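Mema desk microphone stand review: three months in

Filed under: Audio accessories
Reviewed by Maarten Declercq

I have bought a lot of small black microphone stands in my life and been let down by most of them. They all look the same in the listing, they all promise studio stability, and sooner or later they all let a microphone nod slowly forward until it is pointing at your keyboard. So when Mema sent out word of a desk stand that "never droops," I paid for one myself and put it on my own desk from June onward.

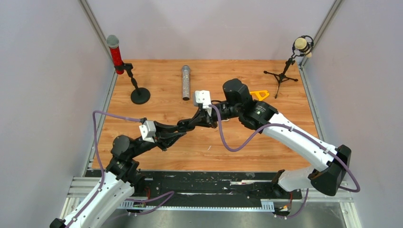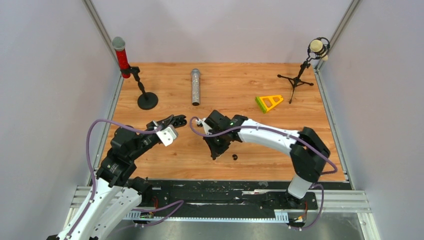 Red handheld in a black desk stand, with a second microphone next to it on the wood.

Let me start with the claims, which are many for a product with one joint. The box says the Mema holds "any handheld microphone." It says the joint is rated for 1,000 adjustments. It says the base "absorbs desk noise." There is also a paragraph about creators and their journeys that I will leave alone.

Any handheld microphone

No. The clip is a sprung plastic thing, and it grips a normal tapered handle well enough. My old Dramora wireless, which has a fat battery section at the bottom, will only go in from the top, and then only if I push hard enough to worry about the clip. A slim karaoke mic my niece left here slides straight through until the head catches. I ended up wrapping the handle with a bit of electrical tape. You can do the same, but you shouldn't have to with something advertised this way.

Mema's support answered my email and told me to try "a microphone of standard diameter." I asked what the standard was. I haven't heard back.

The joint

This is the part I expected to hate, and I don't quite. It is stiff out of the box, stiff enough that the first time I tilted it the whole stand came up off the desk with it. After a week it loosened to where I could move it with one hand on the base. After a month it had loosened a little more, and I started to get that familiar feeling.

There is a small screw on the side. The instructions don't mention it. Turn it a quarter with a coin and the stiffness comes back. I have done that twice now, and I would guess I'll be doing it for as long as I own the thing. As for 1,000 adjustments, I have no way to check that and I doubt anyone at Mema has either. What counts as an adjustment? Does bumping it with a coffee cup count? With a light microphone the joint holds where I leave it for a full evening. With the Dramora it sags by the end of a long call, slowly enough that you don't notice until someone tells you that you sound far away.

The base

Round, flat, heavier than the cheap ones. It stays put on a wood desk and slides a bit on glass. The foam ring underneath is thin and came unstuck on one side in the second month, and I put it back down with contact glue.

Does it absorb desk noise? I recorded myself typing with the stand on the bare desk, then with the stand on a folded dish towel. The dish towel was quieter by a distance I could hear without headphones. So whatever the base absorbs, a dish towel absorbs more. If you type while you talk, get an arm that clamps to the desk edge, or mute yourself.

Against the others

I still have two rivals in the closet, so I pulled them out.

The Drondex is lighter and folds flat, and that makes it the better one for a bag. On a desk it's a tippy little thing, and the tripod legs take up more room than you'd think. I knocked it over on the first day and then again on the second.

The Seyoum is the one I'd been using before. It has a metal clip with rubber lining and it has never dropped a microphone on me. The trouble is the height. It puts the mic somewhere near my chest, so I either hunch or put a book under it. I used a book for two years, so maybe I shouldn't complain.

The Mema sits between them. It's taller than the Seyoum and steadier than the Drondex, and its clip is worse than either.

Price

I paid 32 dollars. The same store offers a "podcast bundle" for 749 that includes this stand, a microphone, a small mixer and a set of foam tiles, and I would stay well away from it. You are paying for the word podcast. Buy the microphone you want from people who sell microphones, then pick a stand.

At 32 it's still too much for a plastic clip. I'd have been happier at half that, and I have seen stands that look awfully similar for less, though I haven't tried them and won't pretend they're the same inside.

Who it's for

If you have an ordinary handheld, a wood desk and a habit of sitting in one place, the Mema will do the job and you'll stop thinking about it, apart from the screw. Singers practicing at home might like the quick release, as the mic pulls out of the clip with one hand. If your microphone is heavy or oddly shaped, skip it.

Good: solid base, decent height, joint can be tightened
Bad: fussy clip, foam ring comes loose, noise claim doesn't hold up
Score: 7 out of 10 with a light microphone, and a good bit lower with a heavy one

Mine is staying on the desk for now. The Seyoum is going back in the closet with its book.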